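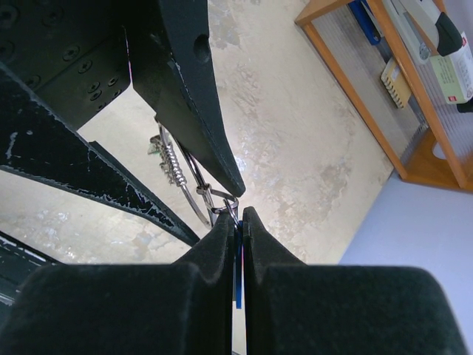

Wrist cam, blue tab between the pads, ring just above.

28 May 2018 – Nirner cell, two-arm setup

Goal today: 40 clean demos of the tab task for the Vultitz policy. Got 41 on disk, one of them is junk (operator let go of the leader arm to scratch nose, logged as a success). Marked it, did not delete. Leave it there please, the Selvanayagam script chokes on gaps in the numbering.

Morning mostly lost to sync. Wrist stream was 100 ms behind the joint log again. Restarted the recorder, no change. Restarted the whole box, fine. Same as last time, so next time just restart the whole box first.

Notes on the grasp:
– soft pads are forgiving on thin plastic but they hide the tab almost completely from the wrist view once closed. All you get is a sliver of blue. Policy will have to lean on the ring for alignment
– pads pick up lint. Tape roller before every block of 20, not just when somebody remembers
– going in too steep pushes the tab down instead of pinching it. Come in flatter, wait, close. Close slow.
– vary the start pose!! First block all starts from nearly the same place, I went back and looked. Second block is better

Scene cam was nudged some time last week, so the old crop is wrong. Re-did the crop, saved it under todays folder, config still points to the old one – fix before anybody trains.

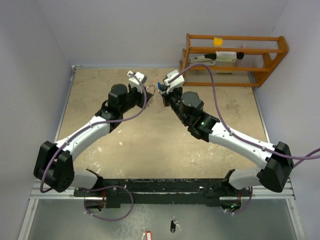

Cable routing is what worries me more. The arc on the right arm goes up high and comes down past the rack, and on long reaches to the back it could snag. Want a shorter arc and one more clip on the white link. Left side is ok, droops a bit under the elbow, leave it. Whoever re-clips it should run both arms through full range by hand before powering up, and write down that they did.

Rack stays where it is for the whole set. If it moves, new set, new folder name. Same for the stuff on the shelves. Last batch had things shifting about between episodes with no note and I could not tell afterwards if it was on purpose.

Labels: decided on three only – success, fail, operator error. "Partial" is gone, we all used it differantly. A drop followed by a re-grasp counts as success if the operator recovers without stopping the recording. Keep those, recoveries are worth having.

Plillardale wants 100 episodes before July. Doable if the sync behaves. Asked them wether failures count toward the total, no answer yet.

To do
config crop path
re-clip right cable
spare pads, order
copy today to the server, check sizes match
start poses for next block, write them out beforehand and tape the list next to the screen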